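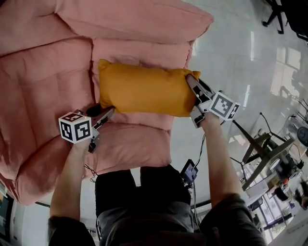
The Drernar sofa in salmon pink

We have wanted a properly squashy sofa in the range for years, and the Drernar is the one we kept going back to sit on. It is soft, it is puffy, it is very pink, and it has the sort of padded, tucked-in look that makes people put a hand on it before they've asked the price. Valter Carvalho drew the first version as a single armchair and we made him keep going until there was room for two people and a dog.

The whole thing is quilted. Lines of stitching divide the salmon fabric into padded rectangular sections, and those carry on over the arms, which bulge outwards in stacked segments a bit like a good winter coat. The back is one thick rounded roll, low enough to hook an elbow over and high enough to rest your neck on if you slide down a little (you will slide down a little). There are no hard corners anywhere you are likely to lean, and you can sit sideways with your back against the arm for a whole film without getting that dent across your shoulder blades.

About those creases

The seat creases. It has deep folds and seams and it is meant to. We get asked about this more than anything else, usually by people who have come from a tight, flat seat and worry that something has gone wrong. The filling is loose enough to move about under you, so the cover moves as well, and no two Drernars settle in quite the same way. If you like a seat that looks ironed, have a look at the Jonholm instead, which is a lovely sofa and much better behaved.

A Drernar that gets sat in every evening wants a bit of a going-over once a week. Push both hands into the seat from the sides, work the filling back to the middle, then give the back roll a few good thumps along its length. It takes a minute or two and is quite satisfying. Ilze Grīnberga, who sews most of the covers, says people are far too gentle with it.

The yellow cushion

Pink and mustard was Nelli Lappalainen's idea and there was a short argument about it in the workshop, which she won. The Salminen cushion is a plain rectangle in a smooth mustard-yellow fabric with neat pointed corners and no piping, no buttons and no pattern. With so much stitching going on in the sofa we wanted one calm thing to go on top of it, and the colour does the rest. It looks terrific against the salmon, especially in December when the light in most sitting rooms is hopeless and you need all the cheering up you can get.

It is only slightly puffed in the middle, so it works behind the small of your back as well as under your head. One laid at an angle on the seat looks better to us than a pair stood up at either end, but that is taste. We do send them out in pairs if you ask.

To plump it, hold it by two opposite corners, pull gently outwards until the corners come up sharp, then let go of one side and give it a shake. Don't chop it in the middle. The smooth fabric shows the chop for days, and anyway it's a cushion, not a hotel.

Size and getting it indoors

The Drernar is 170 cm from the outside of one arm to the outside of the other. That is on the small side for a two-seater, and the thickness of the arms comes out of it too, so it suits two people who like each other or one person with a great many newspapers. The arms have plenty of give in them, and we have squeezed it through doorways that made Edvin Torvik, our delivery man, go rather quiet.

Please measure your tightest turn as well as the door. It is nearly always the bend at the foot of the stairs that causes trouble — the front door is usually fine. If you send us a rough sketch with the measurements written on it, Edvin will look at it and tell you straight whether it will go.

Leave a hand's width between the back and the wall. The roll needs somewhere to spread when you lean on it, and you'll want to get an arm down there anyway for the things that fall.

Looking after the fabric

The upholstery on the sofa is fixed, so cleaning is done in place. Run the soft brush of the vacuum cleaner along the stitching first, where crumbs collect, and then across the padded sections. For spills, blot straight away with a clean white cloth and cool water, working from the outside of the mark towards the middle, and let it dry on its own. Keep it away from radiators and from strong sun. Pink fades more quickly than you'd think, and it fades unevenly if half the sofa lives in a bay window.

The Salminen cover comes off. Wash it cool, inside out, and put it back on while it is still very faintly damp so that the corners pull into shape. Use something blunt to push them out (the handle of a wooden spoon is ideal). We've all put scissors through one at some point and it is a miserable feeling.

Newspaper print comes off on the sofa more readily than anything else we have tried on it, tea included. We have no answer to this beyond clean hands.

Ordering

Every Drernar is made to order. Fabric swatches are free and we'd urge you to get the pink one and live with it for a few days, on the arm of whatever you've got now, by daylight and by lamplight. It looks peachy in the morning and a good deal deeper by eight in the evening. Iida Hirvonen posts the swatches and can answer nearly anything about the fabric, including whether it will fight with your carpet.

Quote item 2209 for the sofa. The Salminen cushion can be added to the same order and will come in the same delivery, or be sent separately by post if you can't wait.

You are very welcome to come in and try it first. The sofa in the showroom has been sat in by all of us, daily, for a long time, so it will feel softer than a new one. Allow yours a couple of months to catch up.

Related items
Drernar armchair
Drernar footstool
Jonholm two-seater
Jimham side table
Salminen cushion, mustard yellow
Salminen cushion cover only
Fabric swatches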